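Vesetti Home Pack – simulated demonstrations for two-armed mobile robots

Catalogue no. 1706
Made by Badik
Supplied as a download or on a drive (the drive costs more and weighs something)

The Vesetti Home Pack is a set of 3000 recorded demonstrations of a two-armed robot getting about a simulated house and doing small jobs in it. Every one was driven by a person at a desk, using the Zindell hand controllers, and every one was watched back by a second person before it was let in. Those that failed in an instructive way are in a folder of their own. Those that failed in the ordinary way have been deleted, and we all feel better.

Each demonstration comes with the wrist and body camera views, joint positions for both arms, gripper opening, base movement and a line of plain text saying what the operator was asked to do. The text was written by the operators, so "pick up the thing by the wall" does occur. We have left these in. Your customers will say it too.
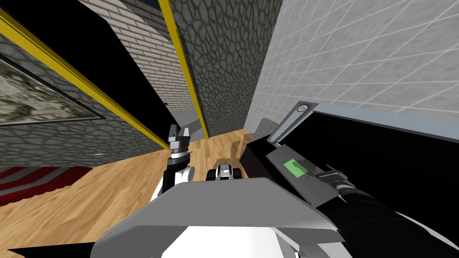 Rooms are put together afresh for each session from a stock of 543 surfaces, and the room builder has no taste at all. It will put a stone wall beside bathroom tiles and feel fine about it. A model trained only on tidy beige flats tends to come unstuck the first time it meets a patterned rug, so we let the builder have its way. If you would like something calmer, the "plain" setting swaps every wall for off-white paint – the download is smaller and your results will probably be worse.

Wrist views are recorded at the same rate as the body view, which was the most requested change after the December release. They are also the hardest to look at for any length of time. The wrist goes where the work is, and the horizon goes with it.
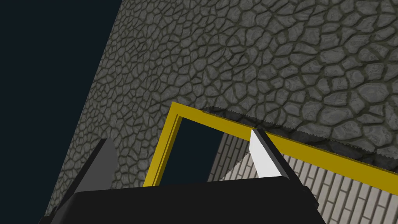
Doorways and room edges get more than their share of the recordings. Most packs we tried before making our own had plenty of tabletops and hardly any getting from one room to the next. With the wrist tipped over, a yellow surround against cobbles and pale brick runs off at a slant behind the fingers, and a learner has to make sense of that as well as the nice level views. Operators were told to carry on through awkward angles and not to start again. Several did start again, and those runs are marked "restarted" in the index.

What you will need
A machine that can read the Brophy log format, version 20 or later. A converter for older versions is included. It is slow, and it prints a cheerful message when it finishes, which we have been asked to remove.

What is not included
The controllers, the room builder itself, and any promise about your particular robot. Arm lengths and gripper shape are given in the notes file, so please compare them with your own before ordering.

Licence
One licence covers one site. Trained models are yours to keep. The recordings may not be passed on, even to the nice people down the corridor.

Page last changed 19 June 2021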